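Shelf bowing in a tall larder cupboard, can I fix it without taking the whole thing out?

Posted in Home and Garden > Storage and shelving

wellau_lodger

We moved into a house in Wellau in July and the kitchen came with a tall larder cupboard built into the alcove beside the chimney breast. It looks older than the rest of the kitchen. The shelves are fixed, meaning they sit in grooves in the side panels and I can't see any pegs or brackets. The one at waist height has started to dip in the middle. I put a straight edge along it and there is a gap of 5 mm under the centre.

We keep tins and jars on that shelf, so it does carry a fair weight, but nothing silly. The shelf above holds cereal and is still level. The doors close properly and the side panels look upright to me.

What I would like to know is whether I can stiffen the shelf where it is, or whether it has to come out. I have a drill, a handsaw and a sander, and I can borrow clamps. I don't have a router. I would prefer not to empty the whole cupboard for a week, as there is nowhere else for the food to go. I also don't want a post in the middle if it can be helped, as we slide a big bread bin in and out underneath.

Edit: somebody asked for the width. It is 40 inches between the sides. I don't know what the board is made of under the paint. It doesn't sound hollow.

penner_joiner

Forty inches is a long way for a shelf to go with nothing under it, whatever it's made of. I would expect any board of ordinary thickness to dip at that width with tins on it. You don't have to take it out.

The usual cure is a lipping, a strip of timber fixed along the front edge, on its edge, so that it hangs down below the shelf. A strip standing on edge resists bending far better than the same strip laid flat. Use softwood or hardwood, planed, 2 inches deep if you can spare the height. Check the bread bin first.

Do it like this. Take everything off that one shelf. Leave the others loaded. Cut a prop slightly longer than the gap between the bowed shelf and the one below, put a scrap of board at each end to protect the paint, and tap it upright until the shelf is level or a hair above level. Don't force it. If it creaks, stop and leave it overnight, then try again. Once it is level, sand the paint off the front edge so the glue has bare wood to hold. Cut the strip to fit snugly between the side panels, glue it, clamp it, and screw through from the front with pilot holes and countersinks. Leave the prop in until the glue has fully cured. Fill the screw heads and paint.

A batten along the back wall helps as well. Screw it to the wall tight under the shelf, with plugs if it is masonry. With the back edge held up and the front edge stiffened, the middle can't go very far.

Look at the grooves while the shelf is empty. If the ends of the board have started to lift or crush, glue and screw a small batten to each side panel under the ends.
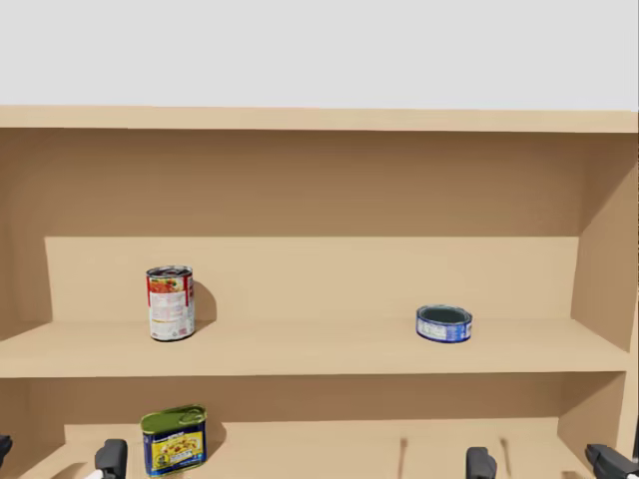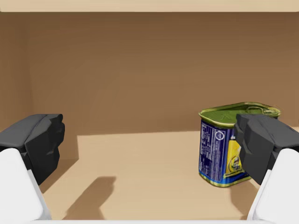
Flesberg, 14th October

Adding a bit to the above, as I have been asked by message what to do about the back. Some cupboards have a back panel, and some are open to the wall. If yours has a thin back panel, don't rely on it to hold a batten by itself. The screws need to go through it into the wall. Find out what is behind it before you drill. Beside a chimney breast it will often be brick, but it may be old plaster with a gap behind, and you will want longer screws. Check for cables too, particularly if there is a socket above or below.

On glue, ordinary white wood glue is fine indoors. I use it for nearly everything. Read the bottle for the clamping time and then be generous.

On the paint, let it harden properly before the tins go back. Dry to the touch isn't the same as hard, and tins will leave rings.

Hanne Vestergaard

I had the same trouble and did it with metal. You can buy steel angle in lengths from a builders' merchant and have it cut. I screwed one piece under the front edge and painted it to match. It takes up less height than a timber strip, so it might suit you better with the bread bin. It was quick. The cut ends are sharp, so file them.

I would agree with the post above about propping the shelf level first. I skipped that and now I have a very strong shelf with a dip in it.

Also move the heavy things to the ends. Put tins at the left and right and light packets in the middle.

zidex

just turn the shelf over

wellau_lodger

It's in grooves, so I can't turn it over without taking the sides apart. Thank you to the other two. I measured above the bread bin and there is room for the timber strip, so I will go with that and a batten at the back. I tapped along the wall and it sounds solid for most of the width and different at the left, so I will drill a small test hole there first.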